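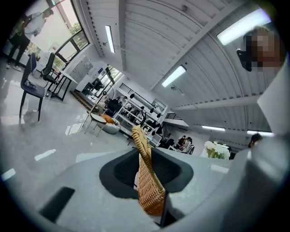 # Interview: Card Making at the Gisstead Paper Guild

The Guild's February program is devoted to handmade cards. Its workshop coordinator spoke with this newsletter on 15 Jan 2020.

Members will work with the Titau border dies and a heavier cardstock from Bisht. "Thin stock curls once ink is applied," the coordinator said. 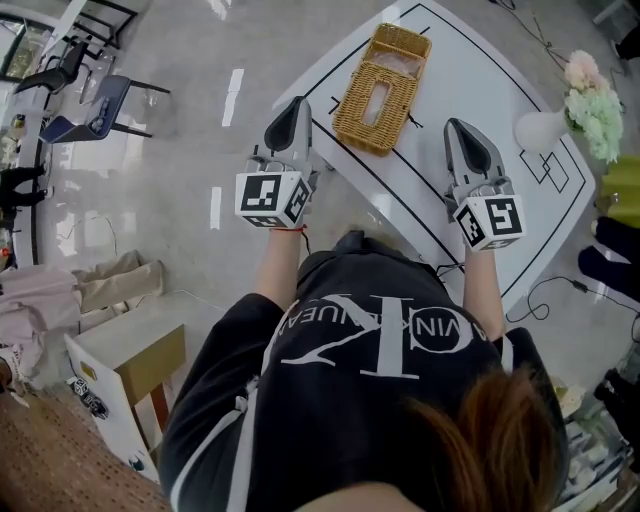 The same stock will be used for envelopes, which members score by hand.

Registration stands at 33, and places are assigned by table -- nine in all. Asked about beginners, the coordinator was direct: "They start with one stamp and one color."
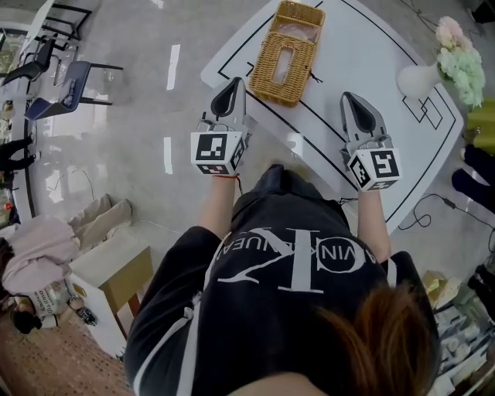 Stamp sets may be borrowed for three days and must be returned clean.

Finished cards go to the Gornley hospital. "We sent nearly 1494 last year," the coordinator said, "and the wards asked for more birthday designs."
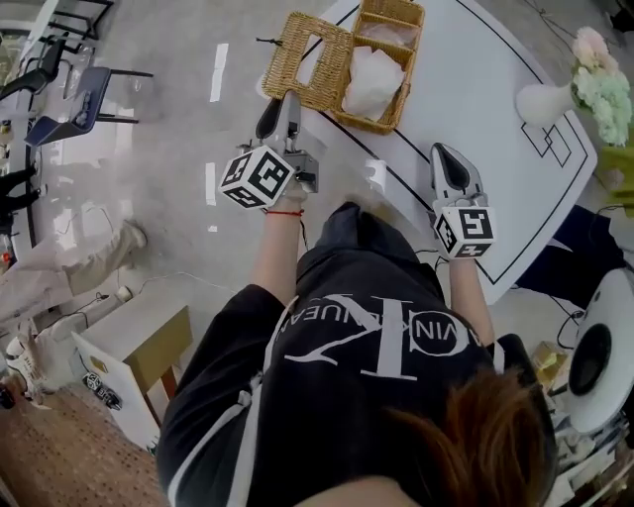

Glitter is not accepted on hospital cards.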